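3.2 Student task design and recording

The project ran as a two-term elective in which students designed, recorded and reviewed their own tabletop manipulation tasks. Each team wrote a one-page task sheet before it was given time on the Melach bench, and no team was allowed to change its object set once recording had started. Recording closed in May. After review, 543 of the 1182 submitted episodes were kept for training.
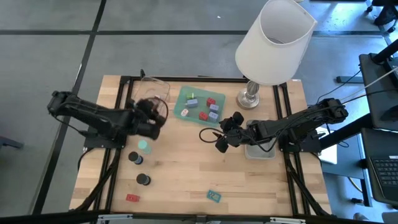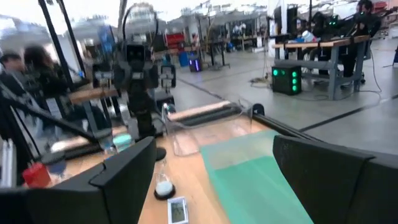

Figure 4. Tabletop work during the elective, seen from head height (first) and from a gripper (second).

Review was the part of the course that students rated as hardest. Each episode was scored by two students from other teams using the Patine form, and disagreements went to the course lead, Nnamdi Jibrin. Reviewers had about 15 minutes per batch. The most frequent dispute concerned object naming. Task sheets used words such as "block" or "container" without further detail, although a table like the one in the first view of Figure 4 carries small blocks in a tray, a separate red block and several cylinders. From the second term on, sheets had to state color, shape and starting position for every object to be moved. Disputes over naming fell in the second term, but disputes over when a grasp should count as complete did not. We return to the latter in Section 5.

Scores were entered in Nitedex and exported once per term. Episodes with only one score were dropped.

Related items
Peer review of robot episodes in an elective course
Task sheets for two-arm benches: a template
Ng grasp scoring notes, revised 2018-01-05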